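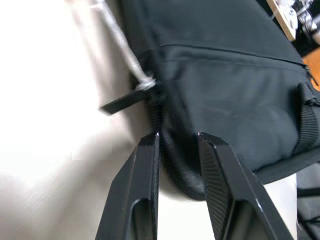 Figure 1. Black bag with ribbed fabric.

Reusable Bags in Villstead: Do People Use Them Again?
Student project report, June 28, 2021

1. Introduction
In November the town of Villstead stopped free plastic bags in its shops. Many families bought fabric bags instead. In our project we wanted to learn how often these bags are used after the first month, and why some of them stay at home.

2. Method
We prepared a paper form with 16 questions and gave out 400 copies at two shops, Flultov and Siregar. The form asked about the last shopping trips of the household, the type of bag and its age. We also asked where the bag is kept between trips – this question gave us the most useful answers.

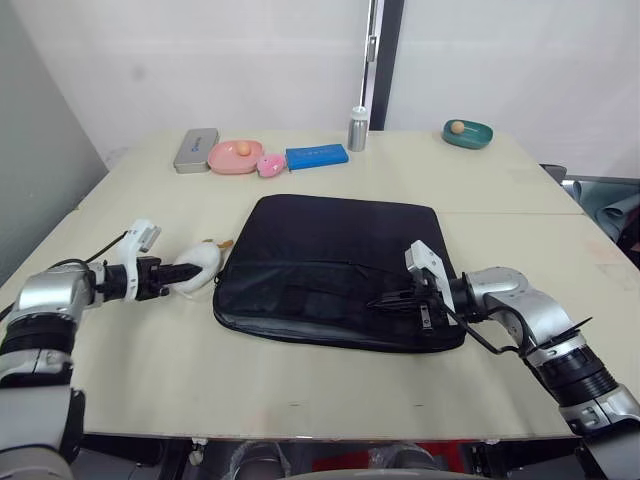

The answers were typed into one spreadsheet by two students, and a third student checked every page. In total the forms described 1,941 shopping trips. Forms with no age of the bag were kept, but we did not use them in section 4.

3. Results
People who keep the bag near the front door or in the car use it on most trips. People who keep it in a kitchen drawer forget it often, and then they buy another one. At Siregar the customers more often come on foot, and they prefer a light bag which folds small.

4. Age of the bags
Most bags were less than four years old. The handles are the first part to break, and few people repair them. The Suvberg sewing class teaches this repair, but only a small number of our households knew it.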